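Imville rouvre sa ressourcerie avec un rayon consacré au petit rangement

La ressourcerie de la rue des Tanneurs accueille de nouveau le public, après plusieurs mois de travaux. Le local, fermé depuis le mois de mai, a gagné une réserve et un rayon entier consacré au petit rangement : paniers, boîtes, corbeilles, casiers à couverts et bacs de réfrigérateur.

L'association Fernby, qui gère le lieu, explique que ces objets arrivaient en nombre avec les vidages de maison et finissaient souvent à la déchetterie, faute de place pour les exposer. Ils sont désormais triés par taille et par matière, puis lavés avant d'être mis en vente. Les pièces fendues partent au recyclage avec les autres plastiques durs.

Le rayon compte à l'ouverture environ 300 articles. Les plus petits sont vendus 2 euros, quelle que soit leur forme. Les lots — plusieurs paniers identiques, par exemple — sont étiquetés à part et ne sont pas séparés. Selon l'association, ce sont les modèles bas et ouverts qui partent le plus vite, parce qu'ils se glissent dans un tiroir ou sur une étagère de salle de bains.

Les travaux ont été réalisés par l'entreprise Ritchie, pour un coût que la commune n'a pas encore communiqué. Les étagères de l'ancienne boutique ont été conservées et repeintes. L'entrée se fait maintenant par la cour, de plain-pied.
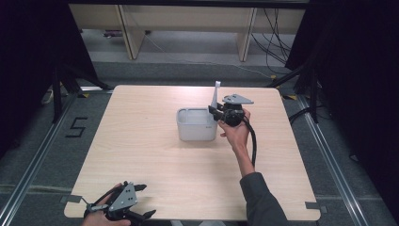

IMVILLE, le 15 octobre 2024 — Un petit panier en plastique blanc, rectangulaire et peu profond, posé sur une table carrée couleur bois clair : c'est le genre d'objet que la ressourcerie souhaite remettre en circulation.

Les dépôts sont acceptés le matin, sans rendez-vous, dans la limite de deux cartons par foyer. Les objets doivent être vides et propres. Les couvercles sont à apporter avec leur boîte, attachés par un élastique ou un ruban. Les meubles et l'électroménager restent pris uniquement sur inscription, à l'accueil.

Un atelier de rangement des placards de cuisine est également prévu dans la salle Bakcombe, au-dessus de la boutique. L'entrée est gratuite pour les adhérents. L'association en compte 70 à ce jour et espère en attirer d'autres avant la fin de l'année. Le programme des séances suivantes sera affiché en mairie et à l'entrée de la cour.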